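Trikus Swap Room: Frequently Asked Questions

What is the Swap Room?
A room with carpet, tables and gray bins, where people leave household odds and ends they don't want and take home odds and ends they will shortly not want either. It costs nothing. We've been doing it at Trikus since one September when the lost-and-found box stopped closing.

When can I come by?
The door is open from 10 a.m. to 2 p.m. If you arrive at 1:58 with a carload, we will be polite about it, but only until 2.

How much can I bring?
Two grocery bags per visit. A suitcase is not a grocery bag. Neither is a wheelbarrow, and yes, that has come up.

What do you take?
Small, clean things that fit in a bin: kitchen tools, toys, desk supplies, sponges still worth the name, cookie cutters, lids (with the thing they are a lid for). Books go to the Pasine shelf down the hall.

What don't you take?
Paint, medicine, knives, mattresses, anything with a smell you feel you need to explain. We also have 57 phone chargers and would like to keep it at 57. It was 58, and giving that one away was the high point of our spring.

Do I have to sort my stuff?
We'd love it if you did. There used to be labels on the bins, kitchen in one, everything else in the other. People read the labels, nodded, and put things wherever there was room. The labels are gone now and the results are the same.

Why are the bins so beat up?
They came to us secondhand from the Mabuza warehouse when it closed, and they have had a lot of forks dropped in them since. The scratches don't come out. We tried a paste called Flivura that promised otherwise and now we have scratched bins that smell of lemon. 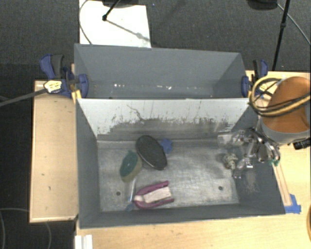
Can I dig around in the bins?
Please do, that's how it works. Lift things out and set them on the table if you need to get to the bottom, then put back what you aren't taking. Small stuff slides under big stuff, so look twice before deciding there's nothing for you.

I found something but I don't know what it is. Can you tell me?
Probably not. You're welcome to take it home and find out. If it's part of something bigger, the rest may show up next month — or it may have gone home with somebody else already.

Can I get back something I dropped off by mistake?
If it's still in the bin, sure. We can't chase it after that. Check your bags for car keys before you tip them out.

Is there a limit on what I can take?
No. One man took 100 clothespins and we held the door for him.

What happens to the leftovers?
Whatever sits through three months gets boxed up and moved along to the Pasine thrift counter. The chargers stay.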